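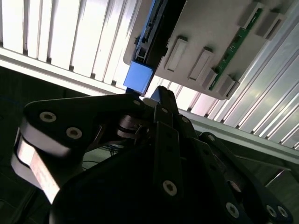
Motorsport History, Unit 4: Customer Cars and the People Who Bought Them

Okay, so last time we left off with the big factory teams, and I promised we'd get to the little guys. These notes cover what I said in class plus a couple of things I skipped when we ran out of time (sorry!).

A customer car is a race car you buy from somebody else and run yourself. In sports car and junior single-seater racing that was how most people got onto a grid for decades. You wrote a check, a chassis showed up on a trailer, and then you went looking for an engine, a gearbox and a driver, usually in that order. Sometimes the driver came first, if the driver was the one with the money.

Our case study is Tsoukalas, the hill-climb and club racing outfit from your reading packet. Periklis Zervas ran it out of a shop in Gellville with 2 full-time mechanics, and he bought his cars secondhand from Orneck at the end of each season. Look at the parts ledger on your second handout. It has 124 entries for one year, and around 40 of them are for suspension pieces. I love this ledger. You can practically follow the curbs he was hitting!

Things to notice as you read it:

Gear ratios get swapped before nearly every event. Short courses want short gears, and a borrowed set was cheaper than a new one.

Tires show up less often than you'd expect. He ran them until they were awful, and Melina Spanos, who drove for him, complains about it all through her letters (packet, page 12).

Entry fees are written in pencil. Some got paid late, and I suspect a few never got paid at all, but I can't prove that.

Now, the rules question. When a series lets anyone buy last year's car, the grid fills up fast, but the factory always has the newer one. Organizers tried separate classes, and they tried price caps, where a rival could claim your engine for a fixed sum. Claiming rules are a lot of fun to argue about, so come ready to argue. Anastasia Stergiou's chapter is for them and Manaia Lockyer's is against, and I go back and forth myself.

For next class: read both chapters, and pick one month from the ledger (July is the messy one) and write me a page on where the money went. Fotini Lambrakis has the spare packets if you lost yours. The Prurnum race program is optional, but the ads in the back are great.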